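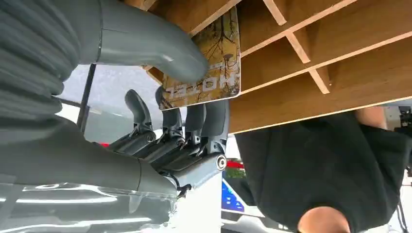
The Banier Hotel will stop charging guests for lost room cards in November, ending a fee that brought in very little money and a remarkable amount of mail.

The charge was $7 a card. It appeared on the final bill under "access materials," a phrase that led more than one guest to believe they had rented a ladder.

"People would pay $19 for parking without blinking," said Joelle Saliba, who took over as general manager in the spring. "Then they'd get to the seven dollars and ask for a chair."

Saliba said the front desk spent more time defending the fee than it would have spent making new cards. One couple disputed it by letter, then by phone, then in person on their next visit, during which they lost another card.

The hotel has 30 rooms on three floors above the old Zollinetti shoe store downtown. Until the last renovation it used brass keys on heavy wooden tags the size of a bar of soap. They rarely went missing, although one did come back from Portugal with a nice note. Some regulars still want them back. Saliba has told them no, and has told them again at breakfast.

Cards are a different matter. They go home in coat pockets and turn up months later as bookmarks and ice scrapers. A staff search of the lobby couches this summer produced 18 of them, along with a library book and somebody's retainer. The cards have been wiped and put back into use. The retainer is still at the desk and may be claimed by describing it.

Under the new policy, a guest who loses a card can get another one free by giving a name and showing identification. A guest who loses the second card gets a third, also free, and what the staff handbook calls "a friendly reminder." Saliba would not read the reminder aloud but said it had been toned down.

Parking is going up a dollar.

Han Bakery, which shares the building's side entrance, welcomed the change. Guests locked out after the desk closes at 11 p.m. have been known to knock on its window, where the early shift is already making rolls. The bakery has no way to let anyone upstairs. It does sell them rolls, and says business from this source has been steady.

The desk will keep its current hours.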